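Progress report to the Bollmont fund, 22nd September
Prepared by Sang Bùi for the Dasero project

Dear Valter,

Thank you again for your patience over the summer, and for the kind note, which went up on our wall! We have now logged 2,615 grasp attempts on mixed household items, 513 of them since the new method for choosing a pick point went in. It picks first and names the object afterwards, and on things it had never met before it managed 80 percent, which pleased us all very much.
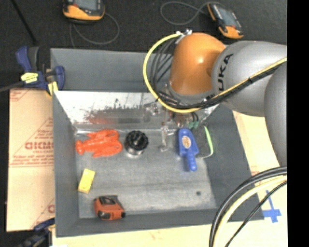
Shiny and thin items remain our weak spot, I'm afraid, and we would like to spend the next 2 months on those before the trial at Istulport in February. The budget is on track, and the cable order came in a little under.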